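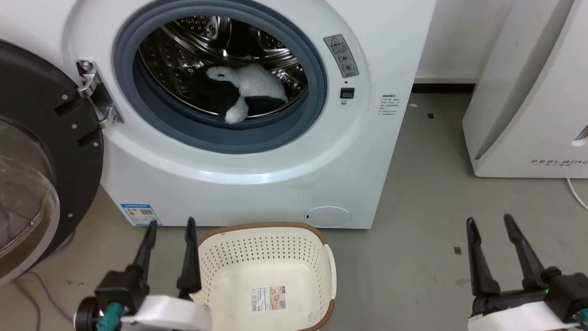
Front loader, door open, plush toy still in the drum, basket on the floor below. Unload step.

kutness_ops
December 2018

Moving this out of the maintenance thread. The Ellis site put two-arm units on the unload step in September. The step is small: take the item out of the drum, put it in the basket, go to the next machine. Before the change it belonged to whoever was on the wash side. Now the wash side has 2 attendants per shift and their job is mostly exceptions. I'm interested in what other sites did with job descriptions and pay grades.

Navarrete2
We kept the grade and rewrote the duties. Sorting, stain checks and clearing stops are on the sheet, bending into drums is off it. Back and shoulder complaints went down. Complaints about waiting for the thing to finish went up.

drumside
What cycle time are you getting? Ours takes 60 seconds for one soft item. I can do that in five.

kutness_ops
59 on average over 1,163 logged unloads, single items only. Mixed loads are still done by hand.

drumside
So the attendant stands there for a minute. I don't see the labor saving.

clindel_tech
You don't stand there, you run other machines. The figure to watch is stops per shift. Most of ours are grip failures on plush, where the fingers close on the fur and miss the body. Second cause is the item catching on the lower lip of the gasket. Basket position matters too. Directly under the opening, or you will be picking things up off the floor.

Navarrete2
Agree on the basket, disagree on "run other machines." At our place the stop alarm is only audible from one aisle, so in practice someone stays close. That time was never put in the plan.

clindel_tech
Then it's an alarm problem. Put a light on a pole.

Navarrete2
Requested. The request is older than the robot.

drumside
Separate question. Who signs that the drum is empty before the next load? We had a sock go through twice.

kutness_ops
Attendant signs. Hand check, every machine, every load. It was in the old duties and we left it in. Grade is still under review here, will post the revised sheet when I have it.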